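Projects > Handling > Reports > Stick packs
Search reports Enter keyword or report no.

Stick-Pack Handling: Gripper and Camera Comparison
Progress report to Kolář, second period
Prepared by Marcela Trnka, Hunport test bench
27 May 2024

Status

The work is on plan for the gripper comparison and behind plan for the cameras. The bench was rebuilt at the start of the period after the earlier mount was found to flex under load. All results in the first report that depend on tip position should be treated as provisional until they are repeated on the new mount.

Money spent stands within the approved amount. The only unplanned purchase was a second set of finger cables. No change to the total is requested.

Task under test

A single-serving stick packet lies flat on a plate. The arm has to approach from above, close on the packet near its middle, lift it clear of the rim and hold it without crushing the contents. The raised rim limits how low the fingers can go when the packet lies near the edge, and the smooth floor of the plate lets the packet slide if one finger arrives early.

Gripper A: multi-finger hand

The multi-finger hand has been on the arm for most of the period. Zdeňka Kratochvíl rewrote the closing sequence so that the fingers bunch before the descent and open only at the last stage. This shortens the approach and keeps the outer fingers away from the rim.

Cable routing remains the main weakness. The thin wires to the hand leave the arm in open loops, and at certain wrist angles they pull on the upper joint. The small board on its side bracket is also exposed. A sleeve and a cover are being drawn up. 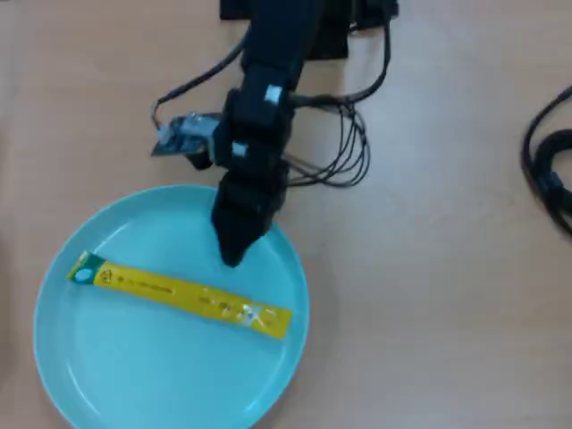 Gripper B: two-jaw unit from Stendero

The Stendero unit arrived with the wrong adapter plate and was fitted late. Only setup runs have been made. Closing force can be set in 5 steps. The lowest step is the only one we intend to use on filled packets, and the next step up will be tried on empty ones first.

Controller

Both grippers run from the Stedorum controller, so that differences in timing come from the grippers and their drivers. The control loop is set to 800 Hz. Two faults were logged, both from a loose connector at the base. The connector has been replaced and the log has been clean since.

Cameras

The overhead view is adequate for finding the plate and the long axis of the packet. It is poor at the moment of contact, when the hand itself covers the target. The close view was added to fill that gap and does not yet do so. At short range the image is badly out of focus: a yellow-green object can be separated from a dark blue object by color, but the print on it cannot be read, and glare on the glossy surface breaks up the upper face. Edge finding on such images is unreliable.

Three changes are proposed. The lens will be refocused for the working distance, the lamp will be moved lower and to one side, and print matching will be dropped from the close view in favor of color and outline. 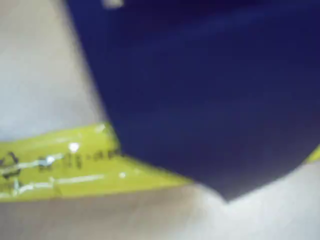
Does the camera delay affect the choice of gripper?

Only in part. Grip force, rim clearance and release can all be compared using the overhead view and fixed packet positions. The tests with packets placed at random need a working close view, and those have been moved to the end of the schedule.

Work for the next period

- Fit the cable sleeve and board cover to Gripper A, then repeat the provisional runs.
- Complete the planned 525 picks with each gripper at fixed positions.
- Refocus the close camera and record a new calibration.
- Begin random placement tests in August.

Decision needed

We ask Kolář to confirm whether torn packets should be included in the random placement tests. They were named in the original proposal but left out of the agreed test plan. Including them would require a tray under the plate and a cleaning step between runs, and the schedule has no allowance for either.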